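Visits > Manufacturing > Terkine molding plant

Last updated: September

Terkine molds household storage: drawers, crates, lidded boxes. The plant runs 2 shifts and opens its floor to visitors one afternoon a month. Our group was met at 1:30 p.m. by Afiq Halim, who manages tooling and took us through in process order.

Material intake

Polypropylene and polystyrene pellets arrive in sacks and are kept in separate bays. Polystyrene goes into the clear and tinted parts, polypropylene into anything that has to flex. Tint is dosed at the press throat from a small side hopper made by Tonen. Changing from a dark tint to a clear part means purging the barrel, and the purged lumps are ground and sold on.

Press hall

The hall has mid-size presses along one wall and a single 800-ton machine at the end for crates. Cycle time on the large press was 60 seconds while we watched, most of it cooling. Mold temperature is held by water circuits, and Halim spent some time on a drawer tool that had been warping its side walls until the circuit was rerouted closer to the corners. The tool store holds 186 molds on numbered racks, each with a card listing its last service.

Noise is moderate. Ear protection is handed out at the door – bring your own if you dislike the foam type.

Fit and use

Drawer units get a pull test with a weighted load. Tinted walls hide small flow marks better than clear ones but still show the outline of whatever is inside. A wide handle with a slot opening can be gripped from above or below, and white handles pick up scuffs sooner than dark ones.
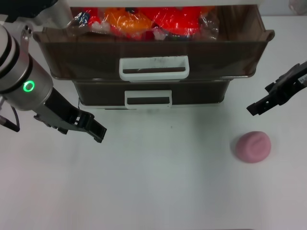

Packing and dispatch

Units are nested where the shape allows, sleeved in film and boxed. The carton line was supplied by Sutanto and was stopped for a belt change during our visit. Pallets leave by road through Mukatov, with the last pickup at 5 p.m.

Closed shoes are required. Parking is behind the pellet bays, entered from the north gate.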